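Pouring Drinks With a Two-Arm Robot: House Rules for the Kitchen Table
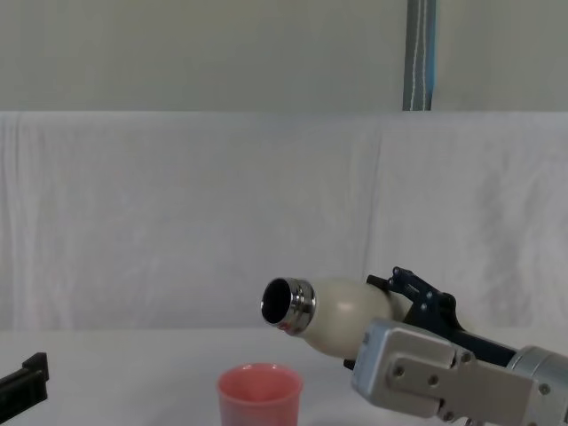 One arm holds the bottle over the table, with the cup standing to the left of the mouth.

These are the rules we use at Ralell for any job where a robot arm handles a drink. They were first written for the workshop bench and then moved to the kitchen, so some of them will sound fussy for a glass of water. Use the ones that fit your setup. Your robot's manual comes first wherever it disagrees with us.

Before you start

Clear the table down to the things the job needs. Phones, keys and dish towels go somewhere else. A loose towel is the worst of them, as fingers catch it easily and drag everything along.

Put down a plain cover that contrasts with the cup. White works well with colored cups and badly with clear ones. Tape the corners underneath so the cover can't creep toward the arms.

Keep the power strip off the floor under the table. Ours is screwed to the wall at the far side, and the cables run down from it in a loop so that drips fall off before they reach a plug.

Find the stop button and press it once before the first run of the day. Darius Voicu wrote that rule in January and it has stayed at the top of the sheet ever since.

Choosing the bottle and cup

Pick a bottle the gripper can close on with room to spare. Rounded bodies need more care than straight ones, so try the grip with the bottle empty and upright, then tilted, then turned back. If it slips at any point, change the grip before you change the speed.

Wipe the outside with a dry cloth. Hand cream and dish soap both leave a film.

Use a cup with straight sides and a wide opening. Stemmed glasses are out. So is anything you would be sorry to lose.

Water only for the first 10 runs with a new bottle. No hot drinks at all. We don't allow anything above 60 degrees Celsius near the arms even when a person is doing the pouring.

Fill levels

Our largest bottle takes 570 ml and we never fill it to the top. Half full is plenty for practice. A full bottle gives you a rush at the start of the tilt, and the weight shifts while the gripper is still settling.

Mark the cup's limit on the outside with a strip of tape, two fingers below the rim.

During the pour

Bring the mouth of the bottle in above rim height and to one side of the cup. Lower and tilt from there. Coming in low knocks the cup over.

If only one arm is pouring, park the other well away from the cup with nothing in its fingers. An idle arm still counts as a live arm. Zamfira Ursu adds that the parked side is where people tend to lean in, so stand back from that side too.

Hands stay off the table until both arms have stopped and the operator says "clear." This includes a cup that is tipping. Let it go over.

One person operates and one person watches. The watcher holds the stop button and doesn't talk to visitors.

Spills

Stop the arms first, then wipe. Blot around the joints with a dry cloth and don't spray cleaner at them. If liquid has gone into a housing, switch off at the wall and leave it off until someone who knows the machine has opened it up. A small puddle on the table means a break of 5 minutes and a fresh cover.

Sugary drinks leave the fingertips tacky, and a tacky fingertip lets go late. Wipe the tips with a damp cloth after juice, dry them, and test the release on an empty cup.

Putting things away

Stand the bottle upright before opening the gripper — it is easy to forget at the end of a long session. Empty it, rinse it and leave the cap off overnight.

Write down any drop, bump or spill in the log, even if nothing broke. Bottle, grip, fill level and what the arm was doing are enough. Robel Araya keeps the current sheet by the sink, and corrections can be written straight on it in pencil.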